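Sirkka Ojala has kept the snack table at the Mosturberg after-school club since September, and she has opinions about packaging. We talked while she sorted the week's food.

"People bring whatever is in the cupboard," she said. "Pouches, bags, cups. I don't mind. I just want to be able to find the label."

She covers the table with paper first and changes it when it gets sticky. The club gets through 900 packages a term, most of them small, and the budget is 30 a week. Bags go in one crate, anything with a spout in another. 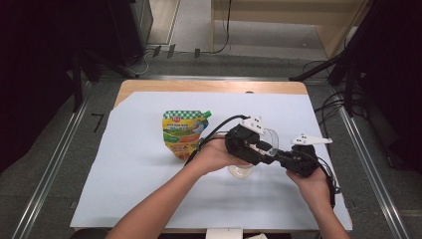
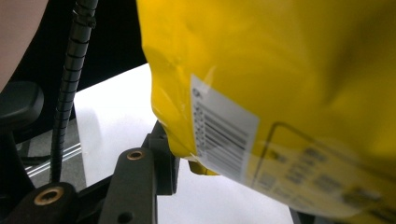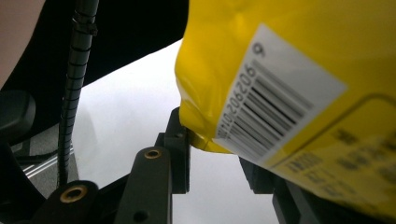 Roos Coppens thinks the crates are more work than they are worth and would put everything on one open shelf, where the children could choose for themselves. Ojala has heard this before.

"We tried the shelf," she said. "The bags slide. You pick one up and three come down with it."

Spout pouches are easier, in her view – they stand up by themselves and the cap goes back on. Bags she lays flat with the barcode facing up, so the list can be checked without moving the whole pile. Cups are kept apart from the food.

Asked what she would change, she thought for a while. "A bigger table," she said. "And fewer flavors. Half of them come back in the crate anyway."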